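Overland Cycling Group -- planning meeting, May

Present: Freya Dobson (chair), Colin Haworth, Thandeka Sibiya, Prasert Sombatkul
Apologies: Tracey Bickerstaff
Minutes: Colin Haworth

1. Last meeting
Agreed as read. Colin noted that two of the actions were marked done when they were only started. Left as they are.

2. Route
Freya presented the northern route over the pass. The guidebook gives the climb as an easy day. Thandeka asked who had found it easy and on what bike. Freya did not know. Prasert has seen two trip reports from that road and they disagree on whether it is paved. The group will plan for gravel until someone produces a picture of asphalt.

Distance from the last town to the border is 144 km by Freya's map and 120 km by the one Tracey sent. Freya to find out which map has the new road on it, if there is a new road.

3. Border
Tracey's note says the crossing takes 15 minutes. Colin does not believe this of any crossing with bikes and bags. Allow half a day and don't book a room on the far side.

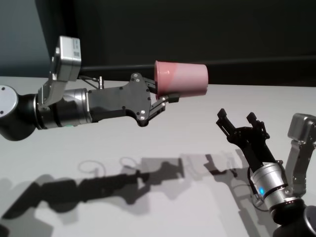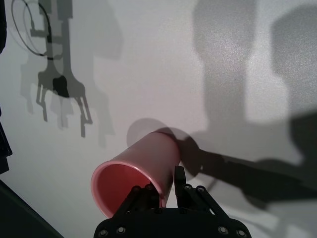
4. Visas
Thandeka has emailed the Ojeda agency three times and had one reply, which answered a different question. They want the full fee up front and will not say what happens if the dates move. No money to be sent until they put that in writing. Prasert will see if we can apply ourselves.

5. Stoves and water
Prasert proposed one shared stove per pair. Agreed, with Colin against -- he has been the pair that splits up. Filter choice put off again.

6. Trip insurance
The quote covers "cycling" but the small print says "leisure cycling on made roads." See item 2. Thandeka to call and ask them to define a made road. The group is not hopeful.

7. Any other business
Freya asked if everyone was still coming. Three said yes. Prasert said yes if the flights come down, and was asked what made him think they would.

Actions
Freya: maps
Thandeka: Ojeda, insurance
Prasert: visas, trip reports
Colin: water filters

Next meeting in June, same place, 7 p.m.

Recent items
Planning meeting, April
Packing list (draft 3)
Bike boxes: who has one to lend?
Notes from the weekend test ride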